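Gorness Simulated Manipulation Suite
Developed by Oltonis Research Software

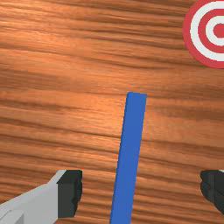

Wrist view from the rod-and-target task, with the gripper open on either side of the blue rod.

Gorness is a licensed suite of simulated tabletop tasks for laboratories studying how manipulation policies learn from demonstration. Each task is supplied with its scene files, a scoring script and a set of recorded demonstrations. The rod-and-target task contains 887 demonstrations, of which 200 are reserved for evaluation and should not be used in training.

Research use
The Tahiri method, developed by a group led by Darlene Fraser, trains a policy on wrist views alone and penalizes abrupt changes in grip position. In the reference trial of 1909 attempts, the policy completed the task in 756. Results with a second, fixed view are listed separately in the technical notes. Scores obtained with releases before May are not comparable, as the friction settings for the tabletop were revised in that month.

Licensing
Academic licences cover one laboratory and are renewed yearly. The Fera add-on, which varies lighting and table finish, is licensed separately.

Page revised 2024-10-28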